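Friday, Plarkoria laboratory, evening

The laundry trials on the Tisik unit were suspended this afternoon on my instruction. At cycle 1,921 the two arms entered the same space above the basket, and the left gripper continued to advance after the right had reported a hold on the cloth. The protective stop did engage, but it engaged late. No person was inside the marked area. I record this first, as it is the first thing the safety office will ask.

Patricio Prieto pulled the logs before supper. The left arm's position messages had fallen behind by 3 control steps, and the collision check had accepted the old values as current. A similar delay was noted in August and closed as a network matter. I signed that closure myself and must now reopen it.
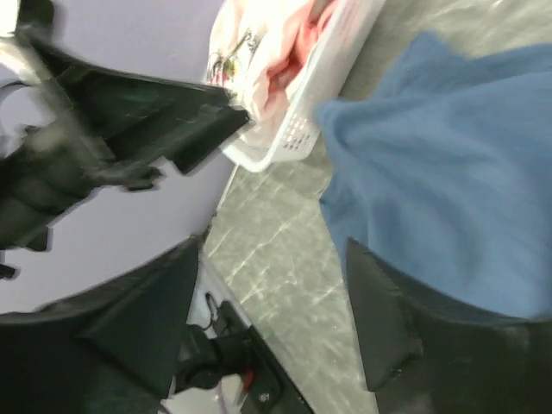
The task itself remains unchanged: one arm steadies the basket while the other takes up a single item of cloth. Soft goods hide the fingers from the cameras at the very moment when the arms are closest, and the check depends on the position messages more than I had understood. The El-Sayed review mentioned this. We gave it one line in our reply.

Until further notice the arms will run singly and at reduced speed. Prieto is to write a test that delays the messages on purpose -- he asks for four days, and I have agreed. The report to Ovach goes out tonight under my name.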